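**Members' forum › Live events › Cliremthorpe weekend: stage times and capacity**

**Postus_Admin** — 16 Jun 2025

Members are advised that the provisional programme for the Cliremthorpe weekend has been confirmed. The site licence permits 3000 persons. Lotik will close the main stage on the final night, and Daly will appear in the barn, which holds 80. Comments on the arrangements are invited below.

**fenlark**

I wish to register an objection to the barn booking. Daly filled a much larger room in the spring, and most ticket holders will have no prospect of admission. The main stage stands idle for 2 hours that same afternoon.

**row_g_seat_nine**

I cannot agree with the previous member. The barn was chosen at the request of the act, whose current set is performed without amplification. It would be lost in an open field — particularly if the wind is from the west. 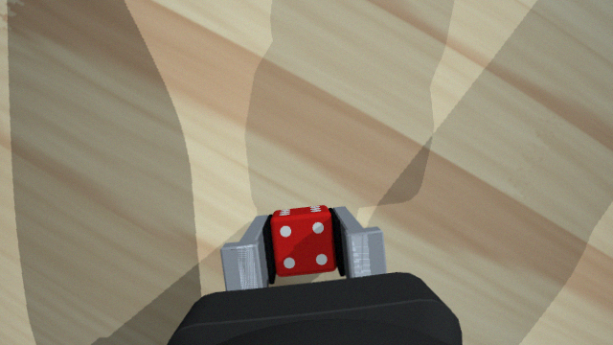
### Replies, page 2

**fenlark**

> whose current set is performed without amplification

I accept the point as regards sound. My concern is fairness. Could Postus state whether places will be allocated in advance or by queue?

**Postus_Admin**

Places will be allocated by queue, opening 30 minutes before the performance. Wristbands will not be issued. A second performance has been proposed to the act and no reply has yet been received.

**old_tannoy**

A queue favours those camping on the near field. Day ticket holders arriving by the shuttle bus will be at a disadvantage, and I would ask that this be recorded. I have no complaint about Lotik closing the night.

**row_g_seat_nine**

The same system was used last June and I gained entry without difficulty, having come by bus. I would support a second performance, provided that it does not overlap with Lotik.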